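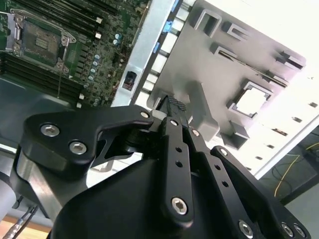
I rode the Sopacua loop in April on a fixed gear, 79 miles with 3165 feet of climbing. The bike was a steel Lakov track frame with a front brake and a 47x17 gear.

Start was at 5:40 in the morning from the feed store in Nudham. The first 41 miles are flat to rolling, and I held a cadence in the low 90s without much trouble. Tire pressure was 75 front and 80 rear on 28 mm tires. I would drop both by five next time. The chip seal past the reservoir is coarse and my hands went numb on it.

The climb to Ronosmont is the only long one. I stood for most of it. Cadence fell to the mid 40s on the steep part below the water tower. The descent was harder than the climb. With no freewheel I had to brake the whole way down to keep my legs under control, and the front pads were worn to the line by the bottom.

Ekaette Nwachukwu drove the support car and handed up bottles at the two crossroads. I drank five and ate four rice bars. Melur Majimbun rode the last section with me on a geared bike and took the wind for most of it.

Rear lockring was tight at the end. The chain had stretched enough to need the axle moved back a few millimeters.

My rear wheel now has 358 miles on it since the rebuild. One spoke on the drive side needed a quarter turn. I have ordered new brake pads and a 16 tooth cog.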